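Reiseandenken pflegen: was von den Haushaltstipps zu halten ist

Samstag, 22. März 2025
Von Mieke De Smet

Wer von einer Tempelreise eine Schlangenfigur aus Sandstein mitbringt, bekommt die Pflegetipps gratis dazu. Der Händler in Skerkamley riet mir zu Olivenöl, »damit der Stein atmet«. Wie ein Stein unter einem Ölfilm atmen soll, konnte er nicht sagen. Öl zieht in die Poren, wird mit der Zeit klebrig und hält jeden Staub fest. Also lassen.

Ebenso wenig halte ich von Essig gegen helle Ränder. Kalkhaltigen Stein greift er an, und welchen Stein man gekauft hat, weiß man selten so genau, wie es auf dem Zettel steht. Ein weicher, trockener Pinsel reicht fast immer.

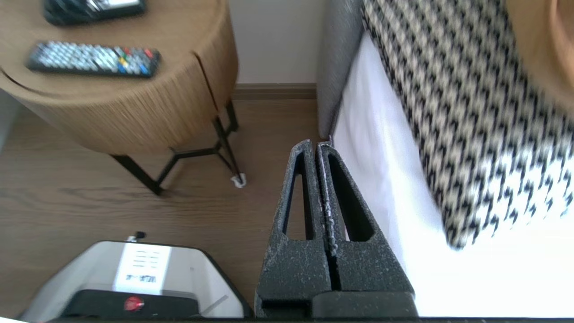
Bei Holzmasken wird gern das Einfrieren gegen Larven empfohlen. Das kann klappen, aber eine Nacht im Eisfach ist Wunschdenken. Luftdicht einpacken, mindestens eine Woche bei minus 18 Grad, danach verpackt auftauen lassen. Bemalte Stücke würde ich vorher jemandem aus der Restaurierung zeigen.

Bleibt Gramivex, das Pflegewachs »für alle Materialien«. Ich habe es auf einer Messingschale ausprobiert. Nach 3 Monaten war sie fleckiger als die unbehandelte daneben. Für bis zu 60 Euro die Dose erwarte ich mehr. Auf Stein und Stoff kommt es mir nicht.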